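3.2 What people told me about printed fabric

I went into the interviews expecting to talk about price. I had a whole page of questions on it, and by the third conversation I'd stopped asking most of them. What people wanted to talk about was the print: where they first saw it, who else had it, and whether they'd still wear it once it started to fade.

Rosário Torres, who sorts donations at the Mimton shop, let me sit with her for 11 afternoons in October. She keeps a separate rail for landscapes — mountains, beaches, sunsets, the lot — and she told me they go out faster than band names or jokes. "A joke gets old," she said. "A mountain is fine for years." I wrote that down twice, once in each notebook, so I guess I liked it.

My own hunch (and it's only a hunch at this point) is that scenery lets people pick a mood without having to explain it. Five of the people I talked to used the word "calm" before I did. Strong color came up a lot too, mostly blues and purples, and mostly from people who said the rest of their closet was gray or black. 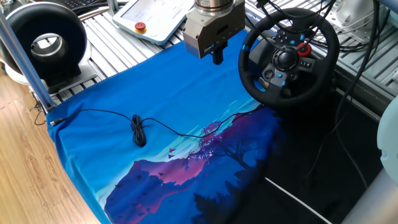

Figure 3. Printed landscape on blue fabric, with a purple-and-pink ridge, dark trees and small birds.

Not everybody bought the calm story, I should say. Titilayo Nwankwo thought I was reading way too much into it. She picks by feel, and she can't stand a stiff patch of ink across her stomach, whatever is drawn on it. Musa Bashir said much the same about his old Pivetti shirts, which he now wears only for painting the house. I went back over my notes after that and found seven more comments about texture that I'd filed under "other" — my mistake, and I've recoded them for Section 4.

The part I still can't sort out is fading. Some people threw a shirt out the minute the picture cracked, and others told me that was when they started to love it. Age didn't explain the split, and neither did how long they'd owned the thing. I come back to it in Section 5 with the laundry diaries.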